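雪どけの増水に備え、川沿いの住民が水位の見方を学ぶ
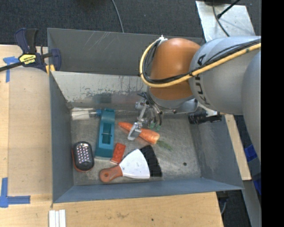 金属製の大きな箱の中に伸びるロボットアーム。側面に「KUKA」の文字が見える

山あいの雪どけが例年より早く進んでいることから、バラチ川流域の水位連絡会は2026年4月14日、川沿いの集会所で増水期に向けた説明会を開きました。朝から小雨の降るあいにくの空模様でしたが、用意した席では足りず、後ろで立ったまま熱心に耳を傾ける方の姿もあり、会場はなかなかの熱気でした。

連絡会の柴田勇さんによると、上流の積雪はまだ157センチあり、このまま暖かい雨が続けば、下流の低い土地では5月の初めごろまで注意が必要だそうです。対象となるのは959世帯で、水位が基準を超えたときには防災無線と電話の両方でお知らせが届きます。

質疑では、夜間の避難路や、畑に置いた農機具をいつ動かせばよいかといった、暮らしに身近な質問が次々に出ました。長年この川のそばで暮らすナフラ・シリマさんは「橋の目盛りの読み方を初めてきちんと教わりました。帰ったら孫にも話してやります」と、にこやかに話していました。

次回の説明会は5月に、同じ集会所で開かれます。申し込みはいりません。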